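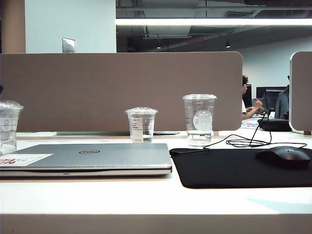
Griser Plant Press, field size
Sold by Wesico. In stock, posted within 2 days.

A press for people who actualy go out and collect. Two slatted boards, two webbing straps, 20 blotters and enough card to go between. Takes a full flowering stem of most orchids, grasses, sedges etc. Big fern fronds will need folding — fold once, not twice, or the sheet is a mess later.

Straps are the old Kolář pattern with the metal buckle. The plastic ones slipped. Weight about 107 grams more than the last version, sorry, the boards are thicker and they don't bow. 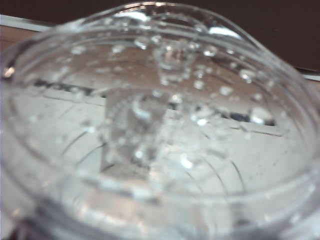
Fleshy plants are the hard part. Stonecrops, bulbs, anything from a bog. Change the blotters every day for the first week, then every other day. If you can't press the same day keep the specimens in a lidded box with a bit of damp moss, out of the sun. A clear plastic container does fine and you can check them without opening it, though droplets like these want wiping off before anything goes near paper. Wet petals stick and tear.

Labels not included. The Neris label pack fits, gummed or plain, and there is room under the top strap for a notebook. Write the label in the field — place, soil, height, flower colour. Colour goes first, specially blues.

Spare blotters back in stock from November. Straps sold seperately, see Spares.
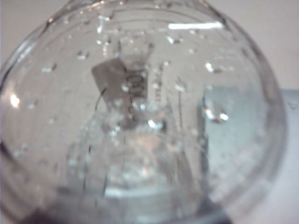
Water droplets on clear glass, close up.

Page updated 8 December 2018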